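Dullstead Spoken Recipes

README, last fiddled with in August

Hello, and thanks for downloading this. It's a collection of 3,487 short recipe texts, typed up from the Dullstead recipe line, which was a phone number you could ring to have somebody read you a recipe. I grew up with it stuck to the fridge. When the tapes came up for grabs I said yes far too quickly and then spent most of two winters with headphones on.

What's in the folder

recipes.csv is the main file, one row per recipe. readers.csv tells you who was reading, where we know. notes.txt is my running commentary, which you can skip unless you like watching someone argue with herself over whether "a good knob" and "a knob" of butter are the same measurement (I decided they aren't, and I stand by it!).

The columns in recipes.csv are id, title, reader_id, season, ingredients_raw, ingredients_clean, method and doubtful. The raw column is what was said, word for word, with all the ums taken out. The clean column is my tidied version, with spellings evened out and old weights turned into grams. Where the reader gave no amount I've left the amount blank and not guessed. Please don't fill them in with zeros, it makes the averages very silly indeed.

Fruit words

Fruit gave me more bother than everything else put together. Readers say "strawbs", "straws", "a punnet", "some red fruit", and one lady says "the usual berries" all the way through and never once tells us which. Oranges are worse. You get a slice, a round, a wheel, a half and a "cheek", and people swap between them inside one recipe. In the clean column anything cut across the middle is down as orange_cut, and the raw column keeps whatever they called it.
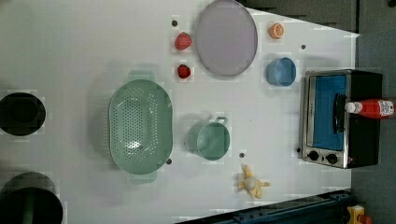 Stellan Brekke wrote in to say that lumping all the cut oranges together loses something useful, as a half is for squeezing and a round is for the top of a cake, and anybody working out juice quantities will come unstuck. He's right, annoyingly. I've added a column called orange_detail in version 16, filled in wherever the method makes it plain. Where it doesn't, you'll find a dash.

How the typing was done

Genalyn Macaraeg and I did the first pass by ear, swapping every Friday so that each of us checked the other's week. Efren Enriquez then went through the ones we'd marked as doubtful and rescued a lot of them, mostly by knowing how people on the coast road pronounce "suet". Anything still unclear has a 1 in the doubtful column. If you want a clean set for counting things, drop those rows. If you're interested in how people talk, keep them in, they're the best ones.

We used Kular for the playback, slowed to 50 per cent for the mumblers, and kept everything in a plain spreadsheet. The numbering follows the tape boxes, so it jumps about. Box 25 was empty when it got to us and I've left the gap in the ids on purpose.

Sauces and bottles

A fair few recipes name a sauce by the colour of the bottle and nothing else. "Two shakes of the red" could be ketchup, chilli or that sweet pepper stuff from Babalola's shop, and the family listening at home would have known which. I haven't tried to settle it. The clean column says sauce_red, sauce_brown or sauce_unknown, and a shake is kept as a shake. Su-bin Yeom has been trying to work out what a shake weighs and I wish her every bit of luck.

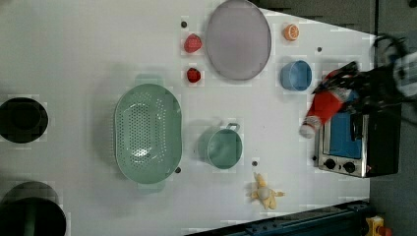

Red bottle, tilted, cap end down.

Known problems

Christmas is wildly over-represented. So is rhubarb. There are repeats too, since readers had favourites and would bring them back each spring with one thing changed, and I've kept every version with its own id. The season column comes from the box labels and some of those are plainly wrong (nobody was making that pudding in June).

Using it

Do what you like with the text, cook from it, count it, teach with it. Put "Dullstead Spoken Recipes" somewhere in your credits and leave the readers' first names as they are. Corrections go to Teodoro Ambrosio, who looks after the copy on Takance and is much quicker at answering than I am. Give him the id and the column or he'll only write back and ask.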